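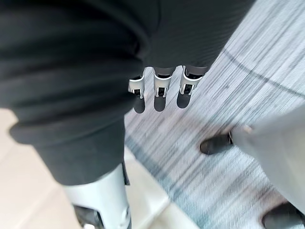

Ribbed sleeve cover in charcoal gray, worn by the robot. The fingers stay free below the hem.

Padley Sleeve Cover for Service Robots
Item no. 1119
Maker: Virine

The Padley cover is a textile cover for robots which work close to people, on tile, carpet or other indoor floors. It keeps dust and loose threads away from the arm joints and makes a softer outside surface.

Please note: the cover is not a safety device. It does not replace the risk assessment of your site, and it does not change the speed or force limits which the robot maker gives.

Rules for good use
Fit the cover only when the robot is switched off and locked.
The hem must end before the finger joints. Fabric must never go between the moving parts of a hand.
Leave all emergency stop buttons, warning labels and air openings uncovered.
Move each joint slowly through its full range before normal work starts. If the fabric pulls or rolls into a joint, take the cover off and choose the longer size.
People who walk beside the robot should wear closed shoes and keep the distance written in your site rules.
Check the seams after every 100 hours of work and write the result in the service book.

Technical data
Weight: 273 g
Sizes: regular, long
Contents: 2 covers, fitting guide
Washing: by hand, cold water, no softener

It can be combined with the Caketti hem clip and the Darwish wrist band (both sold separately).

Questions about fitting are answered by Garba Nwachukwu, product safety.

Page updated: 2023-02-07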